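The Riviere pool had eight lanes but only six you would want to swim in. Lane one took the wash off the gutter and lane eight had the ladder. Andor Kovács had been given lane eight.

He was sixteen and he had entered the 1500 freestyle because the club needed a body in it. Druner had three distance swimmers and Retwood had two. His own club, Domum, had one, and she was a girl, and she had already swum.

"Go out easy," his coach said. She had a clipboard under her arm and a cold coffee she kept forgetting to drink. "Thirty lengths. You've done this at practice every week since April."

"With breaks," said Andor.

"Then do it without breaks."

There were 200 people in the bleachers that morning and by the time they called the distance events most of them had gone out to the lobby for fries. His father had stayed. He sat in the second row with his parka on, in the heat, holding both their lunches.

The start was fine. Andor had a decent dive and he came up level with the Druner boy in seven, and for four lengths he stayed there. He knew it was too fast. He could feel it in his shoulders, a sort of brightness that would be gone by 600 metres and would not come back. He told himself to ease off and then he turned and did another length at the same speed.

The Druner boy eased off. Andor saw him slip back toward his hip, then his knees, and for a few strokes he believed he was winning.

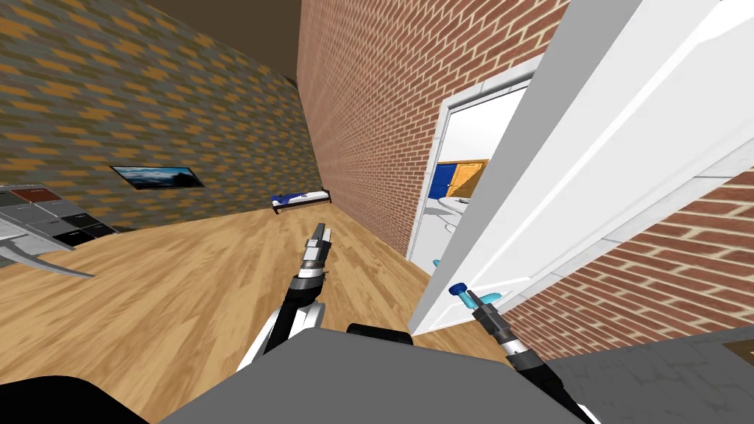 "How many has he got left?" his father asked the coach, who had come over to the rail.

"Eighteen lengths, and he's swimming like it's two."

His father nodded and moved the lunches to his other knee.

At 600 the brightness went, as Andor had known it would. The Druner boy came past him without any change in his stroke. So did one of the Retwood boys, further over, and then someone in lane three whose cap he couldn't make out. His kick had stopped doing anything. He thought about the ladder. It was right there at the end, set back into the wall, and he passed it every second length.

He worked out later that he must have thought about the ladder ten or twelve times. It was always the same thought. He would put a hand on the rung, and stand up, and the race would be over for him and nothing much would happen. The coach would write something on the clipboard. His father would hand him a sandwich.

The girl counting for him was the one who had already swum. Her hair was still wet and she had the lap cards down in the water where he could see them, shaking them at every turn. At nineteen she was shaking them so hard that one corner smacked the surface and sprayed him as he breathed. He swallowed some of it and came off the wall coughing into his own bubbles.

He was annoyed. It was the first thing he had felt in a while besides tired, and he swam the next two lengths on it. At twenty-one she did it again, and he understood that it was on purpose.

The bell rang for the leader, and a bit after that it rang for the others. It didn't ring for Andor because it only rang for places that counted. When he had four lengths to go the Druner boy was hanging on the lane rope with his goggles up, breathing, and Andor went by him on the way out and again on the way back.

He finished seventh. The swimmer in lane one had got out at 771 metres, or so the timer said, though how you could tell to the metre Andor didn't know. The man read his time off the watch twice and wrote it down.

"Is that good?" his father asked, when Andor had climbed up the ladder at last and was standing there holding the rail.

"It's terrible," said the coach. "First half was lovely. We'll fix the second half."

His father gave him the sandwich. It was egg, and warm from being held, and Andor ate it in his wet suit with water running off his elbows onto the tile.

The girl came around the end of the pool with the cards stacked against her chest.

"You soaked me," Andor said.

"You were going to stop."

He chewed for a while. Behind them they were calling the relays — Retwood in four, Druner in five — and people were coming back in from the lobby with their fries.

"I had the ladder picked out," he said.

"I know," she said. "I could see you looking at it." She put the cards down on the bench and asked if there was another sandwich.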